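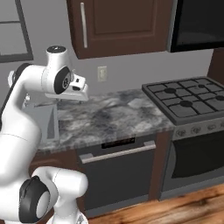

Mallstead kitchen to reopen in March

The shared kitchen at Mallstead House will be open for bookings again from the first week of March. The old boiler has been replaced and the extractor fan now meets the fire officer's requirements. The work was paid for by a grant of £600 from the Dissanayake Fund and the money left over from last year's plant sale.

Hire charges stay the same for Irkcombe residents. Groups from Drendport and elsewhere will pay £22 a session, up from £21. Sessions run from 9am to 1pm and from 2pm to 6pm, and the time you book must cover your clearing up.

The Wednesday lunch club returns to its usual slot and has first call on the ovens until 1pm. Please label anything left in the fridge with your name and the date.

To book, email Hiu-tung Lai or leave a note in the box by the office door. Keys must be signed for.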